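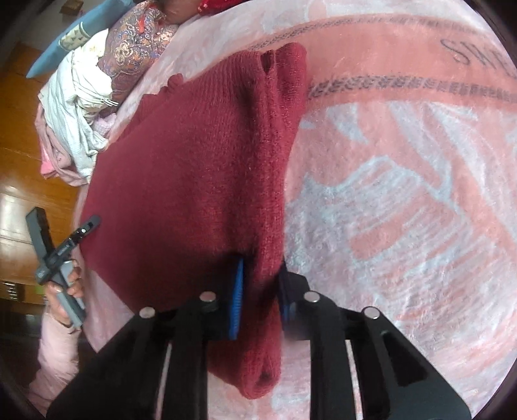
How do you fold knit sweaters so they stay folded?

Asked by tonska_closet in Laundry and Closets
6 answers, showing 3

I've got a pile of fine knit sweaters (mostly dark reds and one gray) and I fold them on the bed, on top of a fleece blanket, where there's the most room. They look great for a minute! Then I pick one up and a sleeve flops out or the ribbed hem curls under, and by the time it gets to the shelf it's a lump. Hanging them gave me shoulder bumps so I'm done with that. Is it the blanket? Is it me? I'd love a method that works for thin knits and doesn't need a folding board.

3 answers

Rozália Kiss
Accepted answer, 1000 points

Oh, I love this question, sweaters are my favorite thing to fold! The blanket is part of it. Plush fleece grabs the knit, so when you pull a sleeve across, the bottom layer stays put and the top layer slides, and you end up with a crooked fold. A sheet or a big towel laid over the fleece fixes that in two seconds.

Then try it this way:

Lay the sweater face down and smooth it from the middle out with flat hands. Don't tug on the hem.
Pull the ribbing straight, hem first and then both cuffs. If the hem is curling, hold it flat under your palm for a moment.
Fold one side in to about the middle of the shoulder, and lay the sleeve straight down along the body so the cuff points at the hem. Same on the other side. The sleeves should stack up inside the outline of the body with no cuff poking out.
Fold the hem up a third, then fold again to meet the neckline.
Flip it over and slide both hands under it to carry it. This is the big one! If you grab it by one edge, everything inside shifts.

I keep mine 4 to a stack, heavy ones at the bottom. Any taller and they lean, and then you pull one out and the whole pile comes with it. For drawers I fold once more and stand them up on the folded edge, which works beautifully for fine knits and not so well for chunky ones.

Curly hems usually settle if you steam them lightly and let them cool flat before folding. Check the care label first if it's wool or a blend.

Comment from tonska_closet: The towel trick!! Did the whole pile last night and they're still square. Carrying with two hands was the other half of it. Thank you!

Comment from Rozália Kiss: Yay! Do the T-shirts next, same fold.

Erzsébet Tóth
38 helpful votes

Good answer from Rozália. I roll mine instead and I'm a total convert. Sleeves in, fold in half the long way, then roll from the neck down so the ribbed hem ends up on the outside. The ribbing has a bit of grip and holds the roll closed. I fit over 3000 miles' worth of vacation sweaters in one carry-on this way — well, it felt like it.

The downside is that rolls take up more depth on a shelf, so if yours is shallow, stick with folding. Also don't roll anything with beads or buttons down the front, they press into the knit and leave marks that take forever to come out. February is when I redo my whole closet and I look forward to it way too much.

gál_77
2 helpful votes

just fold in half and then half again, its a sweater. put something heavy on top if it wont stay

Comment from Erzsébet Tóth: Please not something heavy, it'll crease! The cat does this for me and the creases are terrible.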